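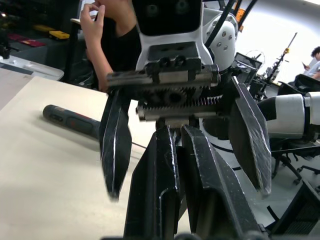 The two grippers facing each other, from the wrist camera.

26 November 2025

Second full day on the handover set. We are after 65 clean examples before we move on to the next task, and by the time I stopped for lunch we had 14. That is slower than I had put in the plan in September, when I wrote that a pair of arms would need no more time than one. I have crossed that line out.

Most of the morning went on the starting pose. If both grippers begin in the same place every time, the model learns that one place and not much else, so I have been moving the start a little between runs and writing each one in the log. Fingers wide open at the start, always. I threw away 5 runs where one side was already half closed.

The finger edges are getting scuffed. I don't mind the look of it, but the grip on smooth things is going and I would like new pads before we do the bottles. Asked Otico for a price. No reply yet.

After lunch the left wrist view froze twice. Restarted Gona both times and it came back, though the second time it lost the run I was in the middle of. I have set it to save after every run now. It should have been like that from the start.

We finished on 6 more good ones, all with the small box. The set is called Felton in the folder, not Yip. Yip is the old single-arm one and the two must not get mixed again.

Tomorrow: check the labels on today's runs, then the soft objects. Bring the longer cable.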